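11 September 2025 – mail move, Ofori account

Started the move of the Ofori mailboxes off the old shared box and onto Skiletero. 326 mailboxes in total, of which 13 are over quota on the old side and had to be raised before they would sync at all. Raised them by hand in the panel. The bulk edit still times out if you select more than one page.

DNS first. TTL on the MX records was still a full day, so I dropped it to 300 seconds and left it. Do not touch the MX until the old value has aged out everywhere. SPF now lists both servers. DKIM key for the new server is published under its own selector, old selector stays in place until December, when the old plan runs out.

Sync notes:

- First pass with imapsync, 15 mailboxes at a time. At 20 the old server starts refusing logins.
- Folder names with a slash in them come across as nested folders. Added a regex for it, re-ran the affected boxes, looks right now.
- 2 mailboxes failed on password. Both have a % in the password and my script was not quoting it. Fixed the script, both went through.
- Sent mail landed in "Sent Items" on some accounts and "Sent" on others. Mapped everything to "Sent".

Webmail on the new side loads fine over https. The certificate covers the mail host name but not the autodiscover name, so Outlook will throw a warning on setup. Requested a new one with both names. Validation is by DNS record, already added, waiting on the issuer.

Drilliline is on the same old box and was supposed to go in the same batch. Held it back. Their contact form sends through the local mail server with no login, and Skiletero won't accept that. The form needs to be switched to SMTP with a password first. Wrote this up in the ticket – it is a small change in the config file, but it has to be made on their side because we have no login to their repo.
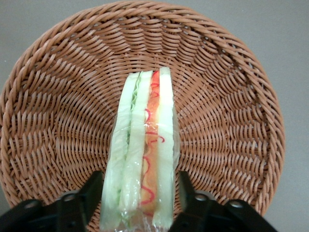 Lurnamano can go any time. Static site, no database, mail is forwarding only. I copied the files over and tested with a hosts file entry. All pages load, redirects work, the old .htaccess needed one line removed (php_value, not allowed under FPM).

Backups: took a full one of the old box before starting and kept it off the server. Restored a single mailbox from it into a scratch account to check, message count matched.

Still to do:

- second sync pass for Ofori, then switch MX
- final pass after the switch to catch late mail on the old server
- check the new certificate on the autodiscover name
- put TTL back up to an hour
- chase Drilliline about the form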